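Mandico Floor Oil: set-up and first coat
Section 3. Getting the room ready

Read the whole section first. Oil sets quick once the can is open.

1. Clear the floor. Rugs, chairs, boxes out. Heavy tables can stay if you work in two halves.

2. Sweep, then vacuum with the brush head. Along the boards, not across.
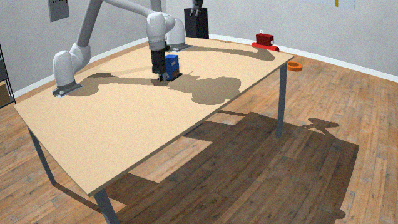
Fig. 3a. Table left standing on a wood floor.

3. Felt pads under any leg that stays. Check the pads are clean, grit scratches worse than bare metal.

Note: old wax must come off first. Use Hillent stripper, let it sit 31 minutes, wipe, rinse. Dont skip the rinse.

4. Tape the baseboards. Open a window, heat off.

5. Stir the can. Do not shake. One can of Mandico 506 covers 400 square feet on sealed boards, less on bare ones.
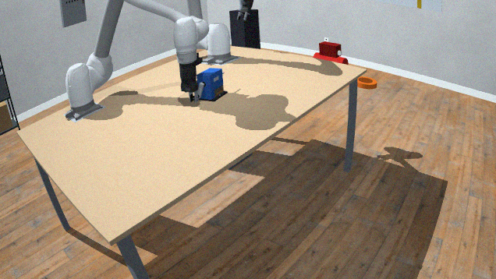
Reader's comment, Grerkideck: we only got half that on old pine, buy a second can before you start or you'll be at the store with oil on your shoes.

6. Pour a small puddle, spread thin with the pad. Work toward the door. No pools.

CAUTION: oily rags can catch fire on their own. Lay flat outdoors to dry or soak in water in a lidded metal can. Never in a pile, never in the trash.

7. Wait 3 hours before the second half. Longer in August or any humid spell. Tacky means wait. 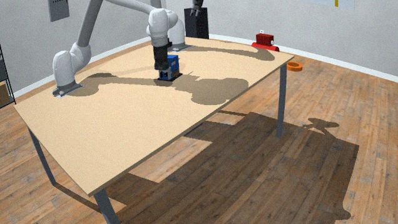

8. Move furniture back by lifting, two people. No draging.

9. Wipe tools with mineral spirits. Close the lid tight, tap it down with a mallet.

Rev. Dec 14, 2021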